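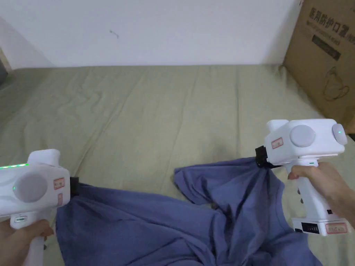
Reading group report: three evenings on sanctions, and why we want a fourth

What a month! We set out in the spring to read one book about economic sanctions and ended up with three full evenings, a folder of photocopied articles and a waiting list for the back table at Gundell's. If you missed it, I hope these notes give you some of the flavor, and maybe tempt you into the next round.

Carmela Amato got us started with the history. Most of us, me included, thought of sanctions as a modern thing, something that arrived with the United Nations. She took us back a good deal further, to Athens shutting the merchants of Megara out of its harbors, and then forward to the naval blockades of the First World War and the League of Nations measures against Italy in the 1930s. Those last ones left out oil, and we spent nearly half an hour on that single omission. Would it have changed anything? Brayden McKinnon was sure it would have. Lucienne Roussel was just as sure that other suppliers would have stepped in. They are still arguing about it by email, and I'm copied on all of it (please don't stop, you two).

The second evening was the one people keep bringing up. Valentin Cordier worked for years in shipping insurance and he walked us through what happens to an ordinary cargo when the country at the other end lands on a list. Food and medicine are usually exempt on paper. But the bank that handles the payment doesn't want the risk, and neither does the insurer, and the shipping line has its own lawyers, and so a perfectly legal load of antibiotics can sit in a warehouse while everybody waits for somebody else to sign. He called it overcompliance, which is the proper term. I had read the word a dozen times without really getting it. By the time he had drawn the whole chain on the back of a menu, I got it.

That led straight into the hard question: if the harm to ordinary people is foreseeable, who answers for it? Gwenaël Masson argued that governments imposing broad sanctions should have to publish regular findings on the effects on civilians, the same way they'd have to account for a military operation. Brayden pushed back. He thinks some governments would blame every empty shelf on sanctions no matter how badly they ran things at home, and that a report like that would be fought over endlessly and settle very little. Both of them had done their reading and it showed. We went 42 minutes past closing and the kitchen was very patient with us.

On the third evening we split into two tables, one for targeted measures (frozen accounts, travel bans, that kind of thing) and one for the broad kind that cut off whole sectors of an economy. I sat with the first group. We found a lot to like in the idea of going after the people who make the decisions, and then a lot of trouble with how names get added to the lists and how hard it is to get off again once you're on. Lucienne brought up due process and we hardly left it all night. The other table did the comparison between South Africa in the 1980s and Iraq in the 1990s, and I'm told it got loud! I'd love for someone from that side to write it up for the next issue. Keep it under 600 words and I'll find the space.

Did we agree in the end? Not much. Most of us came away more skeptical of broad sanctions than we went in. A few came away thinking they're still better than the alternatives on offer, at least some of the time. Several people told me they had changed their minds twice. I think that's a pretty good result for a reading group that used to struggle to finish a novel.

Now for the practical part. We've had 85 sign-ups for the mailing list, and over half are people who have never been to one of our evenings. Welcome, all of you! Gundell's can't seat that many, so in August we're moving to the upstairs hall at Fleury, with doors at 6:30 p.m. and a start at 7. There's an elevator on the Prekau Street side. Bring your own mug if you want tea.

The topic will be peace talks – how they begin, who gets invited, and what happens to the people who aren't in the room. Gwenaël is putting together the reading packet and promises it will be shorter than the last one. Paper copies will be at the Skemthorpe branch library desk, and if you'd like yours mailed, drop me a line with your address.

One correction from last time: Carmela's talk was listed as an hour and it was always meant to be 40 minutes plus questions. Sorry, Carmela.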